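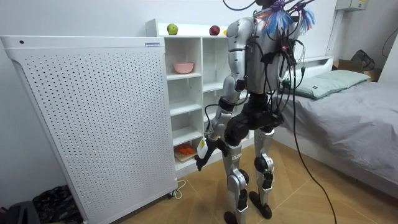 Home Syllabus Readings Handouts Screening list Contact

Search this course Enter keywords Go

Handout for Week 6: Editing the Interview Documentary

Nuria Prieto, with additions from Darlene Sandhu's section

Welcome back, everybody, and thank you for the very lively discussion last time (I know we ran over, and I know it was mostly my fault). Several of you asked whether I could write down what I said about cutting interviews, so I've typed up my notes and padded them out a bit with things I remembered on the bus home. Please read them before you come in with your rough cuts!

1. Start with the transcript, but don't stay there

Most of you have been working from transcripts, and good for you. A transcript lets you find a sentence in a few seconds that would take you half the evening to find by scrubbing. When Gualtiero Dal Bello was cutting Lozano, his film about the last ferry company on a small lake, he had 72 hours of talk and he printed every word of it. He had 509 pages in binders, and he marked them up with four colors of pencil.

But then he did something I'd like all of you to try. He put the binders away for a month and cut the first assembly from memory, using only the moments he could still hear in his head. When he opened the binders again, he found that a good many of the lines he had underlined twice were flat on screen. They read well. The person saying them had been tired, or was repeating something they'd already told the crew at lunch. Paper won't show you that. You have to watch the face and listen to the breath before the sentence.

So for your own project: read, mark, then watch everything you marked, at normal speed, sitting back in the chair.

2. The pause belongs to the speaker

We looked at the kitchen conversation in Zorkari, where the older sister is asked about the house and doesn't answer for quite a long time. A few of you wanted to trim it, and I understand the itch. On a laptop, with your finger on the space bar, a silence feels twice as long as it does in a theater. Benito Bravo, who edited it, told our class last year that he had shortened that pause in three different versions and put it back every time, and that the director never noticed either way until they saw it with an audience.

Please be careful here, because a pause tells us something about the person. If you close one up, you make somebody sound surer than they were. If you stretch one with a cutaway, you make them sound as if they're hiding something. Both are small lies, and small lies are still your responsibility. I'd rather see a slightly slow cut than one that puts a false hesitation in somebody's mouth.

3. Cutaways, and what they're for

I grew up on television documentaries where every jump cut was covered by a pair of folded hands. You know the shot. There's nothing wrong with hands, and I've used plenty of them myself, but a cutaway that is only there to hide an edit tends to look like it. Before you lay one in, ask what we'd lose if it were gone. In Risent the cutaways are nearly all of the street outside the barber's window, and by the middle of the film we're watching that street for its own sake. We want to know whether the bakery across the way will open.

Darlene adds (and she's right) that a plain jump cut is perfectly fine these days. Audiences raised on online video hardly blink at it. Just be consistent. One lonely jump cut in the fortieth minute looks like a mistake, while a dozen of them through the film look like a choice.

4. Keeping or losing the interviewer

Iker Vallejo's Grekero is the one to study for this. He recorded every conversation himself, and he first took his own voice out entirely, so that the fishermen seemed to be speaking to the air. It was handsome and a little chilly. In the finished film he kept 26 of his own questions, some of them clumsy, and you can feel the whole thing warm up. There's one where he gets the name of a boat wrong and is corrected, very kindly, and I think I like that man in the blue cap more for that moment than for anything else he says.

If you keep your questions, keep a bad one or two. If you lose them, make sure each answer can stand on its own feet, and remember to ask people (next time, I know it's too late now) to put the question into their reply.

5. For our next meeting

Bring a rough cut of one scene, no longer than 2 minutes, built from a single interview. No music yet, please! Music is lovely and it will forgive you everything, and I'd like to see the cut unforgiven first.

Bring a half page of notes as well, telling us one thing you took out that it hurt to lose, and how the scene changed without it.

Read the interview with Benito Bravo in the course packet, especially the part where he talks about cutting with the picture turned off. Try it on your own scene at least once before you export.

The edit room is open until 9 p.m. through the end of May. Label your drives, and if the second workstation freezes when you open the color panel, save and restart it, then come find me or Darlene if it does it again.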